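Notebook, pharmacy handling work
February 26, 2025

Continuing with the gripper width signal. Yesterday I left the code in a state where it compiled and did not do much else, so the morning went into cleaning.

The problem, again, for those who were not in the discussion. We record demonstrations with the hand-held grippers, and from each recording we need the opening of the jaw at every time step. We get this from the video itself, by finding the two fingers and measuring the distance between them. For boxes and bottles it is fine. For the thin foil sachets the opening at grasp is so near to zero that the label "closed on object" and the label "closed on nothing" come out the same. The policy trained by the Zamberg branch then learns that closing on nothing is an acceptable result. On the arm it closes, lifts, and goes happily to the place pose with no sachet.

What I tried first: a tighter threshold on the width. I lowered it in small steps and looked at the labels each time. It does not separate the two cases. The noise of the width estimate is larger than the thickness of the foil, so no threshold can be good. I should have computed this before trying. Half an hour lost.

Second try: do not use width alone, but add a small check on the image region between and just above the finger tips. The region is fixed in the camera, because the camera is mounted on the gripper and the fingers move only along one known path. I cut out this region for every time step after closing and compare it over time. If something is held, the region stays nearly the same while the background moves behind it. If nothing is held, the region changes together with the background. It is a simple idea and needs no network. Ziltia has a similar function in their tooling, but it assumes a flat image, and ours is strongly curved near the border, so I wrote my own version which works before rectification.

Details to remember:
The comparison must be done on gradients, not on raw brightness. Foil reflects the lamps and the brightness jumps when the wrist turns.
The check is skipped when the camera is still. With no background motion both cases look the same and the score has no meaning. In this case I carry the last valid label forward, maximum 50 frames, then mark it unknown.
The region has to be a little higher than I thought. Only the corner is pinched, and most of the sachet is above the tips.

Ran it on the episode set from Dralbridge, 745 episodes. The script stopped on 4 of them because the timestamps go backwards in the middle. I put these in a separate folder and did not repair them. For the rest it gives a label file next to each episode, same format as before with one additional column, held score. Old loaders ignore the column, I checked with the one from Bråten.

I looked through the low scores by eye. Most are correct misses, where the demonstrator closes beside the packet and tries again. But a group of them is wrong: the sachet is held and the score says no. In all of these the packet swings around the pinched corner during a quick move, so the region is not constant at all. It moves, only it moves differently from the background. The opposite error I have not found yet, but I searched less carefully there.

I keep one frame here as reference for the region setting, because both the pads and the pinch are easy to see and the background is blurred well.
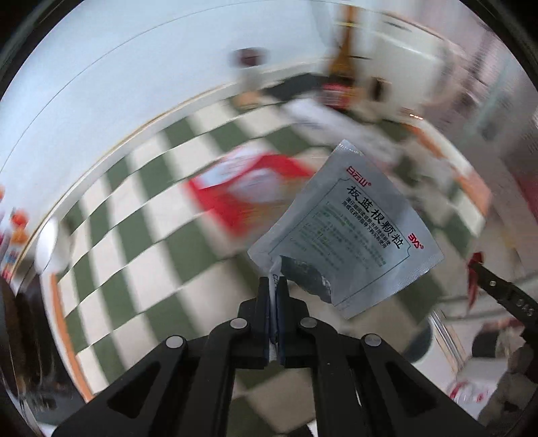 Sachet (板蓝根颗粒) held by the lower corner, tilted to the right, with motion blur behind.

In a frame like this one the gradient picture is very pleasant. The print and the crimped border give strong edges, the checkered floor gives almost none. So blur could be used as a second cue: sharp region in front of smeared background means the thing travels with the gripper. I made a quick test with the ratio of sharpness inside and outside the region. It looks promising for fast moves, exactly where the first score is weak. For slow moves it says nothing, but there the first score is good – the two may complete each other.

One caution. The fingers themselves are always sharp, and if the region includes too much of the pads the ratio is high also for an empty gripper. The mask for the fingers must follow the width estimate. I have hard-coded it for now, with a comment in capital letters.

Still open:
Combine the two scores. I would begin with a plain weighted sum and 3 classes (held, empty, unknown) before anything learned.
Allow a rotation around the pinch point in the first score, for the swinging packets.
Ask Dralbridge about the backwards timestamps. If it comes from their recorder, it was maybe already there in the July set, and then I need to check that one too.
Send the new label files to Zamberg only after the swinging case is solved. They will start training the same evening.

Code is on the branch held-check, not merged. The config file in it has my local paths, please change them before running.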